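Visit report: open day at the Doherty toy and teaching block works, Brendton

December 2, 2018

Doherty makes plain wooden blocks for preschools, primary classrooms and maths kits. The works opens to visitors twice a year, in June and again before the summer holidays. I went to the second of the two, mostly to see how the firm grades its timber and to ask about finish, which the catalogue covers in a single line.

Entry was free. Hearing protection was handed out at the door and had to stay on until the far side of the saw bay. The tour took 76 minutes, including a stop for questions.

Timber store

Stock arrives as dressed boards and is racked on bearers under a roof, open on two sides. Boards stay there until the moisture reading settles. Our guide put a pin meter on two of them and wrote the readings on the end of the rack in chalk, next to a column of earlier ones. Boards that read high go back to the bottom of the stack. The works does not run a kiln, and has no plans for one.

Colour is not sorted at this stage. The firm used to do it here and found that boards had to be sorted again after planing, once the grey surface was off.

Sawing and sanding

Boards are planed, ripped to width and then docked to length against a fixed stop. The stop is checked with a steel gauge at the start of each run. Offcuts under 19 mm go to a bin for a local nursery, which chips them for mulch. Longer ones are kept for the smaller block sizes.

Sanding is done on a flat belt, faces first and ends last. The classroom range is taken to 100 grit and left there. A finer finish was tried on the Herano set, a maths kit for the lower grades, and teachers reported that towers slid apart more easily. The set went back to the coarser finish the next year. Edges on the preschool range are eased on a separate machine, which was not running when we went past.

Inspection tables

Past the sanding bay is a smaller room with white tables, where finished blocks are looked at before packing. A white surface makes chips and dark streaks easier to find. Blocks are laid out singly or in small groups and turned by hand so that all six sides are seen. End grain gets the most attention. Growth rings that run in tight to a corner are a common place for a split to start, and a block with a hairline there is rejected whatever the state of its faces.

Streaks and small knots in the long faces are accepted on the unfinished range if they are sound and level with the surface. Loose knots are not.

Wooden blocks at the inspection tables:

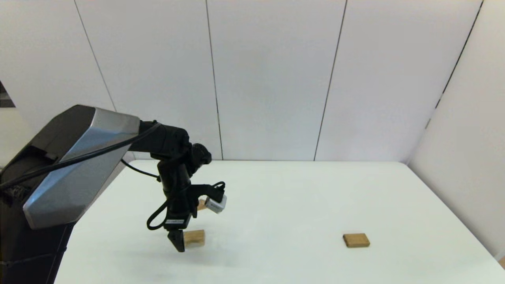
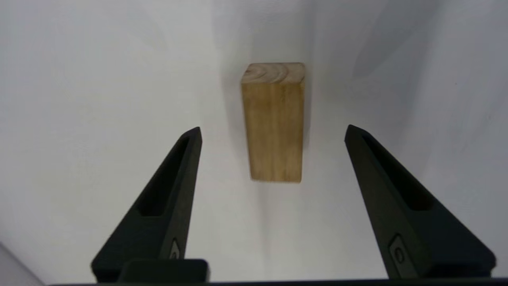 Packing

Passed blocks go through to packing in shallow trays. The standard carton holds 60 blocks and is filled in layers, with a card sheet between each layer. Cartons are weighed when closed. A short carton shows up on the scale, although natural variation in the timber means the tolerance has to be fairly wide, and a doubtful one is opened and repacked.

The cartons are plain brown board with one printed label. The trays are supplied by Zernach and stack to shoulder height on a wheeled base. Several had cracked rims and had been repaired with tape.

Questions and practical notes

I asked about oiling. The firm's advice is to leave classroom blocks bare, wipe them with a damp cloth and dry them in the shade. Soaking raises the grain and can cup the thinner pieces. Blocks that have gone rough can be rubbed down by hand on a sheet of abrasive taped to a flat bench.

Replacement blocks can be ordered singly by size code. Colour is not matched, so new pieces will look paler than old ones for a year or so.

Parking is on the gravel beside the timber store and fills early. The route is level apart from one step between the saw bay and sanding. Closed shoes are required. Seconds were on sale at the office, priced by weight, cash only. I bought a bag of mixed lengths, and the ones I have measured so far are to size.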